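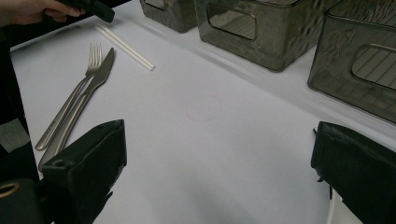 *Fig. 4. Cutlery table, gripper open, bins along the far side.*

## 4. Cutlery table (open day, Tuesday)

Read section 3 first if you're on the early shift. Power, cables, sign-in sheet all in there. This bit is only the table and the hand-held grippers.

Two people at all times. One demos, one talks. Swap when your wrist goes.

### 4.1 Setting out

1. Wipe the table. Dry cloth, no spray.
2. Bins to the back, in a row, handle cutouts facing the visitors' side. Leave a gap between them wide enough for a gripper.
3. Fork and knife down together on the left, handles towards you. Touching is fine, slight overlap is fine. Makes for a better pick.
4. Two white sticks beyond the cutlery, side by side.
5. Middle of the table stays clear. Visitors need somewhere to put things down.

**Note:** there is a faint pink circle on the table top. Leave it alone, Katalin doesn't want it scrubbed.

### 4.2 Before the doors open

1. Both grippers on the charger overnight, off at 9.
2. Open and close each one a few times with nothing in it. Listen. Grinding = tell Ruwan, don't use it.
3. Check the screws on the fingers. Finger tight and then a bit more, dont force them.
4. White cable: make sure it isn't caught between the fingers when they shut.
5. Start the Urkex logger on the laptop. Light goes green. If it stays amber after 30 seconds, quit and start again.

> **CAUTION:** Never hang a gripper by its cable. Rest it on the foam.

### 4.3 The demo

1. Start with the fingers open and low over the table, nothing held.
2. Go for the fork. Come in from above the handle, not the tines.
3. Close slowly. Lift a hand's width. Pause so people at the back can see.
4. Over to a bin, lower, open. Don't drop from height, the noise is awful in that hall.
5. Knife next, same way.
6. Sticks last, and only if it's going well. They roll.
7. Reset to 4.1 for the next group.

Two grippers working at once looks good but keep to your own half. Sem and Bastien clashed twice at the Brulow visit and we lost a pad.

**Note:** missed picks are fine. Say so and have another go. The talker can explain that the misses get logged as well.

### 4.4 Visitors having a go

- One visitor per gripper. Hand over with the fingers open.
- Under 12s: an adult holds the gripper with them. Swap the knife out first, spoons are in the Van Wijk crate.
- Stop the logger before a visitor starts. Start it again afterwards!! Forgotten every time so far.

> **CAUTION:** Fingers (human ones) out from between the gripper fingers. Say it to every group, even the ones from Prutthorpe who have heard it.

### 4.5 Packing up

1. Stop the logger, wait for "saved", then close the lid.
2. Cutlery and sticks back in the pouch.
3. Bins stacked, not nested, they jam.
4. Grippers in the case, cables coiled losely.
5. Key to Roos Bakker. If she's left, ring ext. 199.

Faults: write them on the sheet in the case lid. Which gripper, what it did, your initials.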